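Bunano: a pattern and swatch notebook, in data form
README, last touched Thu 14 September

Hi! If you landed here from my blog, welcome, and if you landed here from a search for free knitting charts, also welcome, but you may want to scroll down to "What you can do with it" first so you don't get your hopes up about sweaters.

Bunano is my swatch notebook turned into a set of plain files. I knit and crochet little squares, I write down what I did, and for years all of that lived in a stack of spiral pads with coffee on them. Last winter I started typing it up. There are 1,438 entries now. Of those, 898 are knit and the rest are crochet, plus a very small corner of stuff that is technically crochet but done with the wrong tool because I was on a train.

What's in the folder

swatches.csv is the big one, one row per swatch. charts holds the stitch charts as text grids, one file per chart, named by the swatch number. yarns.csv is the yarn list, and notes.txt is me rambling. You can skip notes.txt. I wouldn't, but you can.

The columns in swatches.csv are: id, craft, stitch, yarn_id, tool_size, cast_on, rows, width_cm, height_cm, washed, liked, source. Tool size is always in millimeters. I know, I know, but US needle sizes and US hook sizes don't agree with each other and I got tired of keeping a lookup table in my head.

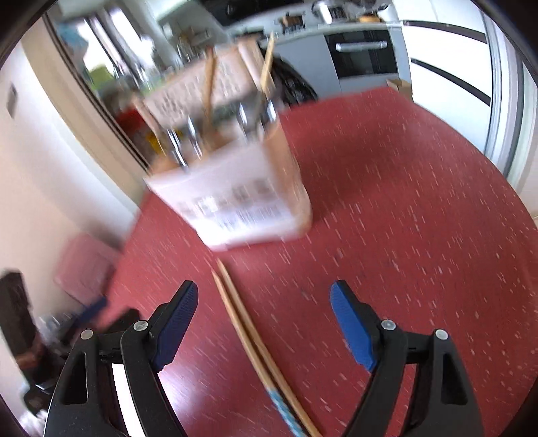

Page 2

The washed column is yes or no. If it says yes, the width and height were measured after a soak and a full dry on a towel. If it says no, they were measured straight off the needles and you should trust them a lot less, especially for cotton. I have both versions for 131 swatches, and those get two rows with the same id and a different washed value. So please don't use id as a unique key! I did that myself in the first version and lost half the pairs without noticing for weeks.

The liked column is a score from 1 to 5 and it is pure mood. A 5 means I would make a whole blanket out of it. A 1 means I finished the swatch out of spite. I've gone back and changed scores, so if you downloaded an older copy, yours may not match mine.

About the source column

This one matters to me, so bear with me. Every row says where the stitch came from. "own" means I worked it out on my own with graph paper and a lot of ripping back (somebody out there has surely done the same thing before, because there are only so many ways to yarn over). "book" means an old stitch dictionary. "taught" means a person showed me. "changed" means I started from somebody's pattern and wandered off.

Charts are only included for the "own" rows and for old stitches that show up in every dictionary on the shelf, like seed stitch or basketweave. For "changed" rows you get the measurements and no chart. Some of those came from designers who sell their patterns, and even where my version looks pretty different, the idea at the bottom of it belongs to them. I'm happy to give my numbers away. Their charts aren't mine to hand out.
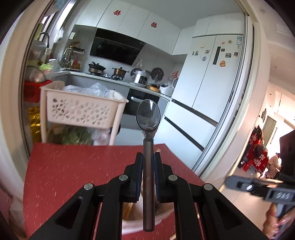 If you think a row is labeled wrong, tell me and I'll pull the chart first and sort it out second. It has happened twice, both times with lace edgings, and both times the people who wrote in were lovely about it.

Yarns

Most of the yarn is Trerance, the worsted wool in the undyed shade, which I bought a frankly silly amount of so that the swatches could be compared with each other. The cotton is Loller. There's a bit of Hauser sock yarn too, mainly in the colorwork rows, and I'd be careful with those: I switched dye lots partway through and the second lot felt thicker in the hand. The gauge backs that up a little. Rows from the second lot have a b at the end of the yarn_id.

Anything marked "stash" is mystery yarn with no label. I kept those rows in because I like them. Drop them if you're doing anything serious.

Known problems

My tension got looser over the years. Early swatches are tight enough to stand up by themselves, and the rows aren't dated well enough to correct for it. Sorry!

Stitch names are a mess. "Moss" and "seed" are used the American way in most places, but I learned a few stitches from British books and didn't always translate. Same trouble with double crochet, which is worse. I'm fixing these by hand, a few each evening.

Cable charts read from the bottom right, wrong-side rows included. A few older ones read the other direction and say so on the first line of the file.

What you can do with it

Use the measurements however you like, including for things you sell. The charts are free for personal knitting and for teaching. If you want to put one in a book or a paid pattern, write to me first. I'll probably say yes, I'd just like to know where it ends up.

What it won't do is size a garment for you. Swatches lie, mine as much as anyone's, so please make your own before you cast on 200 stitches.

Coming up

The next batch goes up in October: slip-stitch colorwork, plus the tunisian crochet I keep promising. I also want to split the charts folder by craft. File names will stay the same, so only the paths in your scripts will need changing.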